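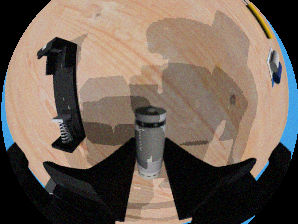

Otex Grip Trainer, reviewed after one semester of club use

Our robotics club at Gruvdale bought a one-year license in October for 39 seats. The package has a wrist-view simulator, a task editor and a set of scanned household objects. We used it to prepare for the can-lift event, where a two-finger gripper has to close on an upright can and place it on a mark.

Setup took one evening. The installer ran on all of our lab machines except two older laptops with shared graphics memory.

The fisheye wrist camera is the best part. Lines bend toward the rim much as they do through our own lens, so students learn early to judge alignment from the middle of the view. Shadows are less good. They render as flat blocks with hard edges, and a detector trained only on simulator output mistook them for objects. Object textures are speckled at close range. Raising the quality setting to 89 helped a little and cut the frame rate to 15.

Contact is adequate for rigid items. Slip is modeled too generously: a grasp off center by a finger width still holds in software and usually fails on the bench. Our students logged 62 simulated lifts before moving to hardware, and had to retune closing force there.

The Fendero plugin exports joint logs cleanly. The manual skips the units for force.

Recommended for approach and alignment practice. For force tuning, budget bench time.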